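How to sort out a cupboard in one afternoon

I put this off from Christmas until February, and once I'd started I couldn't believe how much fun it was! If you have a hall cupboard that spits out gloves every time you open it, set aside an afternoon and have a go.

You will need bin bags, a damp cloth, sticky labels, a pencil and a few baskets or tubs. Don't buy new ones yet - you may well have enough lurking under the stairs.

Start by taking everything out. Yes, everything, even the tin of shoe polish stuck to the back shelf. Wipe the shelves down and leave the door open while they dry.

Next, make 3 piles on the floor: keep, give away and bin. Go quickly. If you pick something up and can't remember what it's for, put it to one side and come back to it at the end (mine was a bracket from an old Vilano coat rack, and I was very pleased to see it go).

Now split the keep pile by who uses it or when. I did hats and scarves, dog things, torches and batteries, and a tub just for shoe care. Try each basket on the shelf before you fill it, and check you can get your hand in over the top without tipping it.

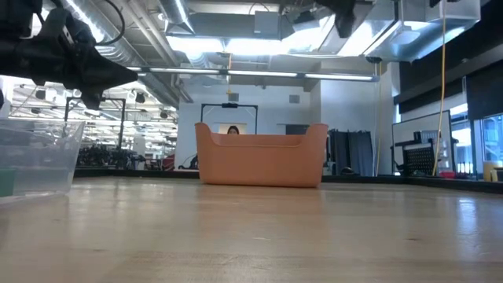
An orange-tan plastic basket with raised ends and a lower middle.

Put the things you reach for daily between waist and eye level. Heavy stuff goes at the bottom, and the picnic blanket can live right up high until summer. My shelves are an old Nivberg set, 108 cm wide, and they take 2 large baskets side by side with a gap for the umbrellas - perfect!

Write the labels in pencil first. You'll change your mind within a week, I certainly did, and swapping things about is half the pleasure.

Last updated Jun 1, 2024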